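We use cookies to improve your experience on this site. By continuing, you accept our cookie policy.

Posted 29/10/2023 by Aminu Tijani

About Zilwood

Zilwood is a robotics training center serving schools, colleges and small employers. We teach people with no technical background how robot arms are planned, programmed and tested for work in the home. Our courses are run with two partners, Brinum and Prajapati, who supply teaching staff and course materials.

Twice a year the center opens its doors to the public. At the most recent open day we welcomed 49 visitors, who were shown the Bekitz kitchen course from start to finish. Students on this course work in simulation first – a full kitchen, with counters, cabinets and appliances, built on screen – and plan each movement of the arm before it is tried on real equipment.

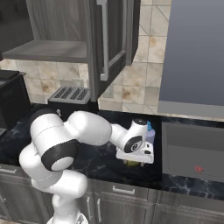
Visitors were invited to take a seat beside a student and set a simple task of their own. Staff then explained how a task is broken into steps, how mistakes are recorded, and how a student's work is graded over the 6 weeks of the course.

The center has trained 2965 students to date. Places on the next course are open to adults and to school groups, and no earlier experience is required. Applications close at the end of November and should be made through the school or employer where possible. Individual applicants may write to the admissions office directly.

Sign up for our newsletter to hear about future open days.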